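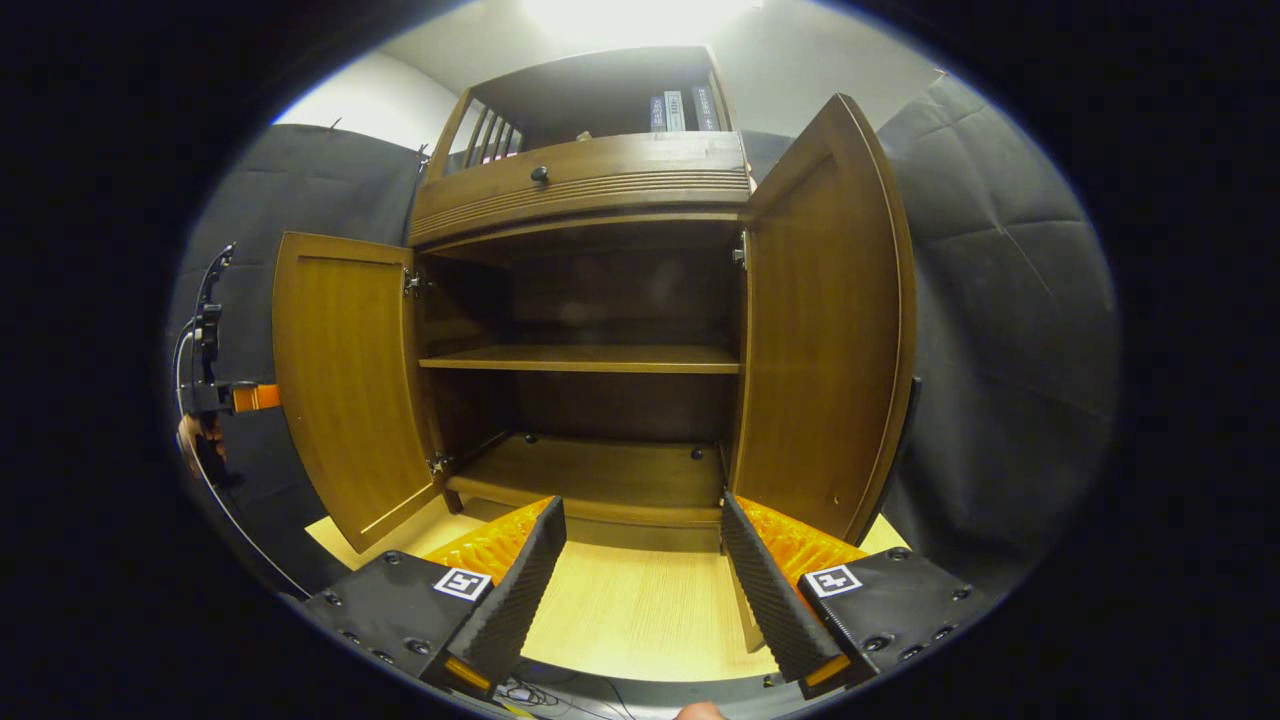 karla_mendoza
Hello all, first post after a good long lurk. My parents have their fortieth in April and I've been put in charge of entertainment, heaven help me. We're at the Uncombe hall, seating for 9 tables, and I'm stuck between a caricature artist and a ventriloquist called Teoh who a cousin saw at a wedding. Mum's one firm request is that the old guest books come out for people to flick through – they live in a wooden cabinet like that one, two doors down below and a drawer with a little round knob above – so there'll be a table of those too. Budget is $500. Which would you pick?

jalenRO
Congratulations to your mum and dad! I'd go the caricatures every time. People wander over when they like, and they take something home. We had one at my sister's engagement and mine's still on the fridge.

Larasati L
Have to disagree with Jalen, sorry mate. One artist gets through maybe a dozen faces an hour, and then you've got a queue of grumpy uncles who've missed out. A ventriloquist gets the whole room at once. 20 minutes after the mains, before the speeches, and everyone's in a good mood for them.

jalenRO
Fair point on the queue, but half the room can't see a puppet from the back tables! And if the humour's a bit blue you're stuck with it.

irfan_s
Ask whether he does a clean set, most of them do. Also check the hall has a proper microphone, ours squealed all the way through dinner.

karla_mendoza
You're all lovely, thank you. I'm leaning towards Teoh now, though Dad does have a favourite colour of tie he'd want in a caricature. I'll ring him Wednesday and ask about the clean set.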